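Sivov Toy Lending Forum
Board: Collections and Care
Topic: Soft toys in the general lending collection

BastumBranch
Posted Friday, March 19, 2021

Colleagues are invited to comment on a proposed change to the lending rules. At present, soft toys at the Bastum branch go out on the same terms as puzzles and board games, for a loan of 2 weeks, and are placed back on the shelf after a visual check. Under the proposal, every soft toy would be laundered between loans and withheld from the shelf until fully dry. The change would take effect in August.

The general collection at Bastum stands at 700 items, of which 82 are classed as soft toys.
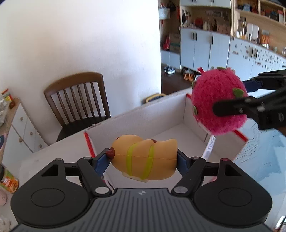
Yellow toy with green stripes, and a fuzzy pink plush toy.

Comments on cost and staff time would be especially welcome.

rokov_desk
The Rokov branch supports the proposal in principle. We have laundered soft toys between loans for several years and have received very few complaints. We would ask that the rule allow surface cleaning for any toy with a sound box, a battery pack or glued trim. Two of our musical bears were lost to the washing machine before we adopted that exception.

Lending_Uçar
We must respectfully disagree. Uçar holds 1,000 items in a single room and has no laundry on the premises. Each load would have to be carried to a public laundry and paid for from the replacement budget. In our view the better course is to remove soft toys from general lending altogether and keep them for supervised play sessions.
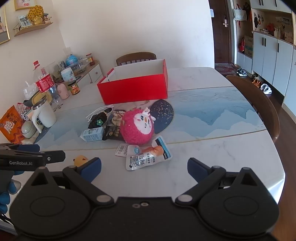

Families with very young children would lose something by this, and we do not dismiss that concern. Our position is simply that a rule should not be adopted if one branch in three cannot follow it. A wash at the end of each month would be within our means - a wash after every loan would not.

BastumBranch
The point about premises is well taken. We would be prepared to accept laundry from Uçar with the regular van exchange, provided that items arrive bagged and labeled. We do not favor withdrawing soft toys. They are the items most often requested by parents of children under three, and several families joined for that reason alone.

rokov_desk
Rokov could take a share of the bags in alternate months. The wording should also say what happens when a care label is missing. Our practice is a cool wash in a mesh bag, followed by air drying on a rack. We do not use the dryer for anything with synthetic fur, as it mats and does not recover.
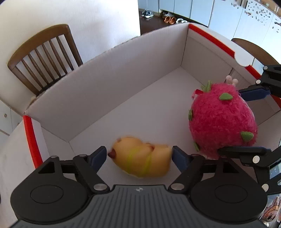

May a soft toy be reserved while it is being laundered?
Reservations may be placed at any time, but the toy will not be released until it is completely dry and has been checked for loose seams, eyes and buttons.

Lending_Uçar
The van arrangement would answer most of our objection. We remain doubtful about the turnaround, as the van calls at Uçar only every second week and a popular toy could be away for most of a month. We would agree to a trial, with the monthly wash kept as a fallback should the bags be delayed.

BastumBranch
Noted. A revised draft will be posted on this board, with the exception for electronic toys and the missing label procedure written in. The topic remains open for further comment.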